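3.2 Bed surfaces and residual creasing

The bedroom part of the survey covered 18 homes in the Wandgate area. Beds were recorded as found, and residents were asked not to straighten them beforehand. Each fitted sheet was given a creasing grade from 0 (flat) to 4 (heavily folded), following the scale of Bashir and Iyamu. Grades were assigned separately for the middle of the mattress and for the edge nearest the wall, as the two often differ on beds that can be reached from one side only.

Objects resting on the bed were noted but did not affect the grade. Clothing was the most frequent item, followed by storage boxes – the latter mainly in rooms with little free floor. Where an object hid part of the sheet, the grade refers to the visible part. Figure 8 gives two views from a room with a green fitted sheet and a plain white wall beside the bed.
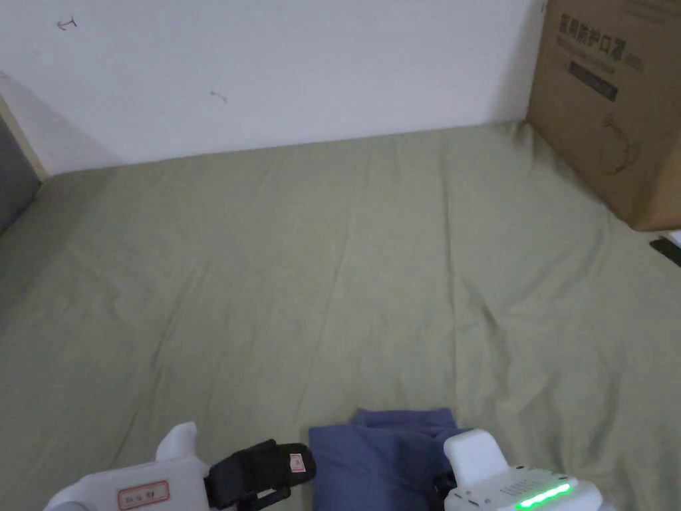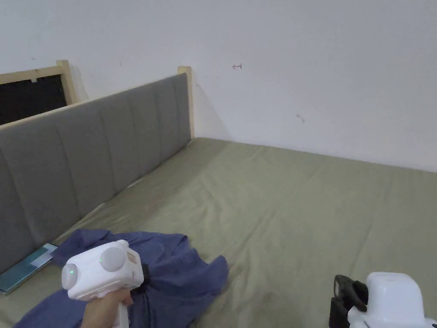 Figure 8. Green fitted sheet with creases. First view: cardboard box at the wall side. Second view: upholstered headboard in vertical channels, with a dark crumpled garment on the sheet.

Agreement between the two graders was lower at the wall edge than in the middle of the mattress. Most disagreements were between grades 1 and 2, where shallow folds are hard to separate from the normal slack of a fitted sheet. Side lighting would probably help – it was not used in this round. Disputed grades were settled by discussion, and the settled value is the one used in Section 4.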